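Godinho to change how it grades reused food tubs

Godinho will stop accepting mixed loads of used plastic containers at its Wolton depot and will sort them by lid type before washing, according to Jacinto Huerta, who runs the wash line.

The depot took in 444 crates in August. Of these, 376 passed inspection and went back to shops. Huerta said most of the rejected crates failed on lids.

"The tub is a simple part," he said. "It has one wall and one base. The lid has a seal, a rim and sometimes vents, and every one of those holds residue."

Vented lids are the slowest to clear. Water from the standard spray arms hits the outer face at a steep angle and does not pass through small openings with enough force to lift dried starch or sugar. Huerta now runs them inverted, on a separate rack, for 2 cycles. 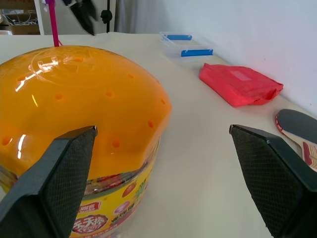
The second cycle adds cost. Huerta declined to give a figure per crate but said water use was a smaller part of it than drying time. Lids with molded ridges hold a film of water after the air knife, and stacking them damp leads to spotting and, in storage, odor.

"You can raise the air temperature, but then thin lids warp and they no longer seat," he said. "We keep it low and wait."

Sorting will be done by hand at intake. A trial of an optical sorter at the company's Trustutberg site ended without a purchase. Huerta said glare from glossy surfaces gave too many false rejects, and that diffuse lighting reduced the problem but slowed the belt.

Shops will be asked to return lids and tubs in separate crates. Those that cannot will still be served, at a higher handling rate. Huerta said the rate had not been set.

He also wants fewer lid designs in circulation. The depot handles tubs from several suppliers, and rims that differ slightly will often close but leak.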